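Ticket: Marks on table top after tea things, Warkside site
Raised by: Danuta Adamczyk
Status: open, with customer
Filed under: Furniture and surfaces > Staining and marks

Danuta, 9.10am
The white table in the Warkside tea room has pale squares showing in the top. I'm told they are heat marks from plates. I don't believe it. Plates are round and ours are plastic. The supplier's leaflet says the finish "shrugs off everyday use", and I'd like to know whose everyday they had in mind.

Jong-dae Bae, Novham support, 9.45am
Thanks Danuta. Could you wipe the top with warm water and a drop of washing-up liquid, dry it and look again? Please also try the Lamora cream on a small patch. It clears up to 13 kinds of mark.

Danuta, 11.30am
Wiped twice. Squares still there. Tried the cream at one corner and got a shinier corner with the same lines in it. Which of the 13 kinds was this meant to be? The lines are evenly spaced and run right to the back edge. No spill does that. I think they are in the top itself and the heat mark story is a guess.

Jong-dae, 12.05pm
Possible. Do they move or fade if you look from the other end? And does anything left standing on the table leave a ring?

Danuta, 3.20pm
Same from both ends. For the ring test I put out the teal mug, the lavender plate and the striped pumpkin buns from the July bake.

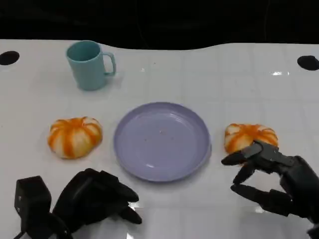

Gave it 2 hours, then lifted everything off. No rings, no grease from the buns, a few crumbs and that was it. So plates are in the clear as far as I'm concerned. Someone in your office suggested a Yoon cover sheet at our expense. I don't see why we should pay to hide something we didn't do.

Jong-dae, 4.15pm
Fair point. I've taken the cover sheet off the quote and asked the maker whether the lines are part of the finish. Please don't use any more cream meanwhile.

Danuta, 4.20pm
I wasn't going to. Leave this open until they answer in writing.

Last updated: July, 4.20pm

Recent tickets
Chair feet leaving black streaks
Drawer sticks when kettle is on
Cream has left a shiny patch
Wobble in folding table, Warkside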